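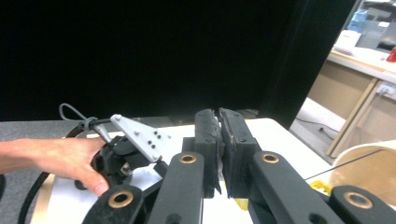

Monday night dusting thread, because I've wiped down the workroom every December for years and I still have opinions. Matte black plastic is the worst stuff to keep clean and I will keep buying it anyway. The scuffs and dust show up on those black arms like chalk on a blackboard, and the little brass rings somehow look great right next to it. Very unfair!

---

The room is 405 square feet and I'd say half of it is flat surfaces that collect fuzz. I start at the top shelf (the tall Irnivau one) and work down. Last year I did the bench first and then knocked a whole shelf's worth of gray fluff onto it. Learned that one the dumb way.

---

Dry brush before anything damp. Please. A wet cloth on dusty black plastic just makes gray soup and it settles in every screw hole. I use a soft makeup brush, the fat kind, and a Flaletti cloth for the flat parts. Cotton swabs for the round holes, swapped out way more often than feels reasonable.

---

Rubbery pads are their own problem. Once they go ragged they grab every pale crumb in the building and a brush only drags the fringe around. Masking tape, sticky side down, press and lift. No rubbing! If bits of the pad come off with the tape, stop there and put new pads on the shopping list.

---

Tolera Admasu asked what to do about scuffs. Some are dirt pretending to be scuffs, and those go away with a drop of dish soap in warm water and a lot of patience. Real ones stay. I tried a black marker once and it came out purple, so now I leave them alone.

---

Cables: wipe them toward the plug end, with the thing unplugged, and hold the cable in your other hand so you're not yanking on the connector. Then coil them loose. I used to wrap mine super tight and they came out of the drawer looking like ramen.

---

The drawers got new Fundeck dividers this year, 2 per drawer, and wow do I love them. I've stopped finding hex keys in with the tape. Wilmer Llanos says I've just moved the mess into smaller rectangles and ok, fair, but they're very nice rectangles.

---

Still to do: the windowsill, the lamp arm, and under the bench, where there's a box I haven't opened since we moved in. Sending pics of the drawers tomorrow if anyone wants them. Also taking recommendations for a small vacuum that doesn't scream!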